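Marmalade, attempt two

Quick one tonight, I have 5 minutes before the jars need seeing to. Or so I thought, it's already been longer than that.

So. Marmalade. I said in November I wasn't doing it again after last year's batch, which set like roofing tar and had to be chipped out with a butter knife. Then the store in Disley got in a crate of bitter oranges and I came home with way too many. No plan. No sugar in the house either.

The recipe is the one from the back of my aunt's notebook, the page with the brown ring on it. It says "boil till done." Thanks. It says nothing about how thick to cut the peel, nothing about the pith, and the sugar amount has been crossed out and rewritten twice in different pens. I went with the lower one. Last year I went with the higher one and, well, tar.

Cutting the peel is the part that takes forever. I like it thin, my husband likes it chunky, and by the second hour everybody gets whatever comes off the knife. My thumb has a small cut on it and I can report that orange juice finds it every single time.
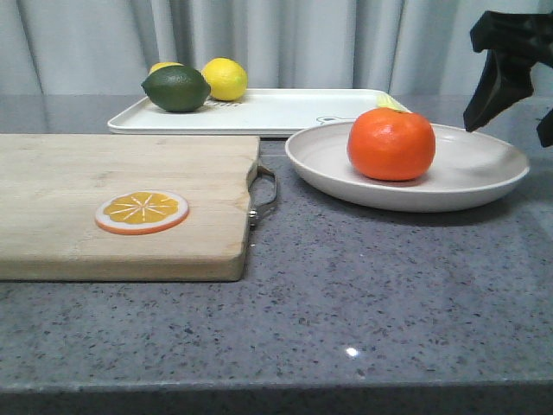

Soaked the peel overnight. Do not skip this. I skipped it last year and the peel stayed chewy no matter how long it cooked, like eating shoelaces in jam. Overnight in the big pot with the pips tied up in a bit of cloth, lid on, leave it alone till morning. The pips are where the pectin is, so squeeze that bag hard when it comes out. It's gross. Squeeze it anyway.

Then the simmer, then the sugar, then the bit where you stand there. I had the radio on and missed most of a program about canals. You put a saucer in the freezer and drop a blob on it and push it with your finger and if it wrinkles you're there. Mine did not wrinkle. Did not wrinkle again. Then I answered the door (parcel, for next door) and came back and it was wrinkling like crazy, so off the heat, quick quick.

Let it sit 15 min before you jar it or all the peel floats to the top. I wrote that on the notebook page in pencil so theres at least one useful instruction on there now.

Jars: the old Stumimer ones with the clip lids are still the best I've got, even with one rubber ring gone. The ones from Guvasent look nicer but the lids never feel tight to me. I used them for the batch we'll eat first.
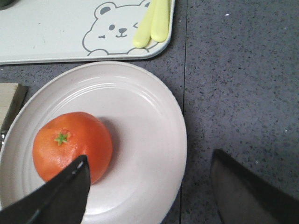
Verdict so far. Color is good, darker than I wanted but you can see light through it. Taste is properly bitter, then sweet, then bitter again after. Had it on toast at 4 in the afternoon standing at the sink and then had another slice, so I guess that's a yes. The set is a little soft. It slides. I'll take sliding over chipping.

Things to change next time: smaller batch, sharper knife, buy the sugar first. Maybe a splash of whiskey in 2 of the jars at the end, someone in the comments last year swore by it and I forgot completly.

Also if anyone knows what to do with leftover bitter juice, tell me. There's a jug of it in the fridge. I tried it in fizzy water and could not finish the glass. Salad dressing? The bakery, Illés, does a bitter orange cake that I think about a lot but they are not going to give me the recipe, I've hinted.

OK labels. I can't find the labels. Masking tape it is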